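Chapter 4
Showing It How: Your First Demonstrations

Reading time: 9 minutes

The first robot I ever taught by hand learned to hesitate. I'd been asked to show it how to put a cup on a shelf, and every time I got near the shelf I slowed way down, squinted, checked my angle and then went in. I did that fifty times over one long afternoon and felt very proud of myself. When we trained on my recordings, the arm would swing up beautifully, stop dead a hand's width from the shelf, and hang there like it had forgotten its own phone number. It had learned my squint!

I tell that story to every group that comes through our lab at Sukalbridge, and I'm telling it to you because this is the chapter where you stop reading about policies and start making the stuff they eat. In Chapter 3 we talked about what a demonstration is on paper: a list of observations and a list of actions, lined up in time. Now you're going to sit down and produce some. It's harder than it looks and a lot more fun.

By the end of the chapter you should be able to pick a way of controlling the arms, plan a recording session, and look over your own recordings with a cold eye. The exercises at the back assume you have at least one arm to work with. If you don't, pair up with somebody who does and trade your note-taking for their hardware. Good note-takers are in short supply.

4.1 Hands on the arm, or hands somewhere else

There are two broad ways to show a robot a task, and people get surprisingly heated about them.

The first is kinesthetic teaching. You grab the arm itself, with its motors set to go soft, and you move it through the job. It feels wonderful. You can sense when the gripper bumps the table, and when a part is jammed you know it in your wrist right away. My colleague Hacer Karakaya taught a whole pegboard task this way and barely looked at a screen. The trouble comes when you have two arms to move and only two hands, or when your own body keeps wandering into the camera's view. The model then learns from pictures full of your elbow, and when you run it later the elbow is missing. Some models shrug that off. Ours sulked.

The second way is remote control, or teleoperation. You move something else (a pair of smaller leader arms, hand controllers, a glove) and the robot copies you. You stay out of the way, you can run both arms together, and what the camera records looks a lot like what the robot will see when it's working alone. What you give up is feel. Unless your rig sends force back to your hands, you're judging contact by eye, and eyes are pretty bad at that. You will crush things. Start with things that don't mind.

For most of this book we use teleoperation with leader arms. Our own setup is called Rastus, and it's been patched so many times that I'm not sure which parts are original. The software that records the sessions is Drukik. You don't need either one. Anything that gives you synchronized video, joint positions and gripper positions will do, and wherever I mention a Drukik setting I'll say in plain words what it does.

4.2 Why we start with laundry

Students always ask for blocks. Blocks are polite! They have flat sides and they stay where you leave them. You can teach a decent block-stacking policy in a day, and then you walk away thinking the whole field is easy.

Cloth will cure you of that. Drop the same shirt a hundred times and you'll get a hundred different heaps. There's no fixed spot to grab, parts of the shirt are hiding under other parts, and every time you pull on one corner the rest of it changes shape. You can't describe a crumpled shirt with a position and an angle, so the tricks that got you through the blocks chapter won't carry you here. A person showing the way is worth a great deal.

It's also forgiving in the ways a beginner needs. Squeeze cloth too hard and nothing breaks. Miss it and the fingers close on air, and you try again.

Our running task in this chapter is flattening: start from a heap, end with the garment spread out. We leave folding for Chapter 6. Please don't skip ahead and do both at once. Bülent Erdem tried it with last year's group and ended up with long recordings where nearly everything interesting happened in the middle and nobody could find it.

4.3 Planning a session

Before you touch the controls, write down three things: where the arms start, what counts as finished, and when you'll give up on an attempt. I mean write them, on paper, taped up where you can see them. Without a rule for giving up you'll wrestle one stubborn sleeve for ages out of pure spite, and your data will be mostly spite.

Then decide how many demonstrations you want. For flattening one garment with a fixed camera, 200 is a reasonable first target. Plan to record 220 so you can throw out the bad ones without feeling poor. People read about datasets with 1000 episodes or more and get discouraged. Don't. A small set recorded with care will teach you more than a big sloppy one, and you'll have time to look at all of it.

Here's how I run a single episode.

1. Bring both arms to the start pose with the grippers open. Get them back to the same pose every time, or close to it.

2. Pick up the garment, let it hang, and drop it. Don't arrange it. If you catch yourself tidying, pick it up and drop it again.

3. Step back to the controls and look before recording. Find an edge. Trim is a gift here, and a contrasting band on a cuff or hem tells you where the cloth ends even when the shape makes no sense. The heap we'll use to practice planning is red and white with striped trim, both grippers are open and clear of it, and I'd spend a good breath just deciding where to begin. My own pick would be the striped, cuff-like tip that sticks out to the left, with the left arm. You may well prefer the red corner at the top.
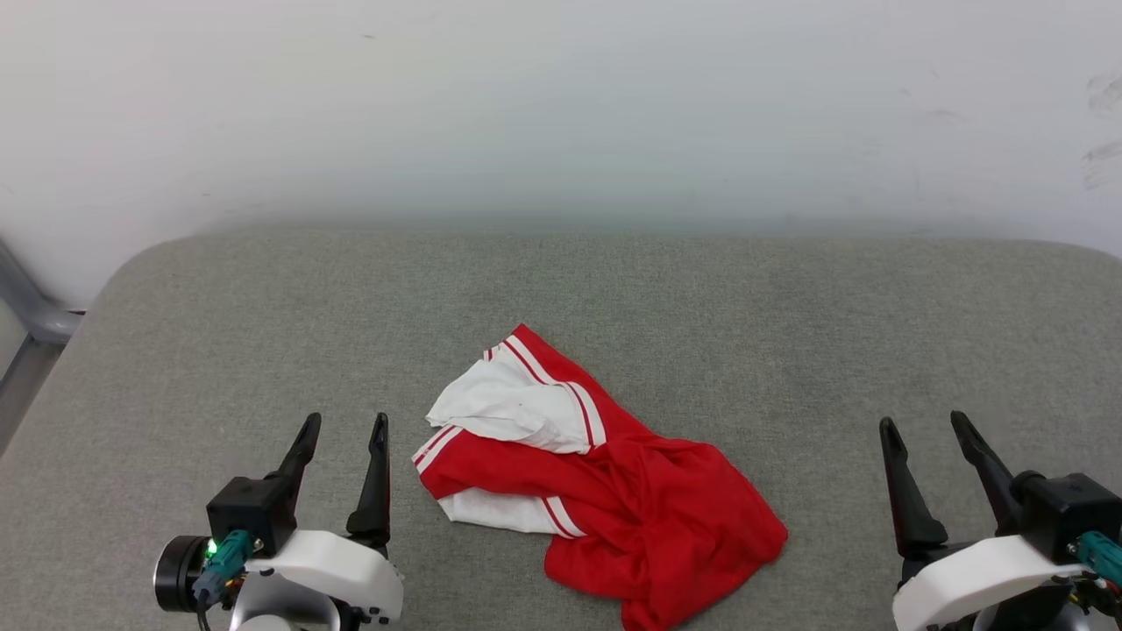

4. Start recording, then move right away. All that thinking belonged in step 3. Dead time at the front of an episode teaches the robot to sit still, and it learns that lesson faster than any other.

5. Grasp, lift a little, and pull. Lifting first lets the hidden layers slide free. Dragging along the surface mostly moves the whole heap.

6. Let go cleanly. Open the fingers all the way and back off before you reach for the next spot. Half-open releases snag threads, and the policy will copy them faithfully.

7. If you fumble, fix it and keep going. A missed grasp followed by a good recovery is some of the best data you'll ever record. A missed grasp followed by two minutes of swearing is an episode you delete.

8. Stop when your taped-up note says you're finished. One last little pat to smooth a wrinkle turns into an endless patting robot. Ask me how I know!

4.4 One teacher or several?

Kevser Işık and I have argued about this since May. She flattens from the outside in, hunting corners. I go for the middle and shake things loose. Both work. Mix our recordings in equal parts, though, and a simple policy can split the difference, reaching for a point between her corner and my middle where there's nothing useful to hold.

For your first set, use one teacher and one strategy. Add a second person later and keep their episodes labeled so you can train with and without them. Section 4.6 takes you through that comparison, and Chapter 7 covers models that cope better with several styles.

Take breaks, too. I get lazy after an hour at the leader arms, and you can see it in my data: wider swings, later grasps, grippers closing before they've arrived. Note the time you started each batch. When the training curves look odd in the next section, that column in your notes will be the first place to look.

Before going on, sit at your controls and drive both arms around for ten minutes with nothing recording. Open and close the fingers. Touch the table as softly as you can. Then read 4.5 with your hands still a bit tired.

Reader comments

Tuncay Kırmızıgül: The cup story happened to me with a drawer handle. I cut the pauses out of the recordings afterward and it helped some, but recording again helped more.

Canan Başaran: Could you say more about step 7? How long can a recovery get before you'd delete the episode? We've been keeping everything and our grippers look drunk.

Gökçe reading group: We did the ten minutes of free driving and half of us had left and right swapped in our heads. Worth doing before anything else.

Contact the author | Copyright 1 April 2024, Sukalbridge | Back to top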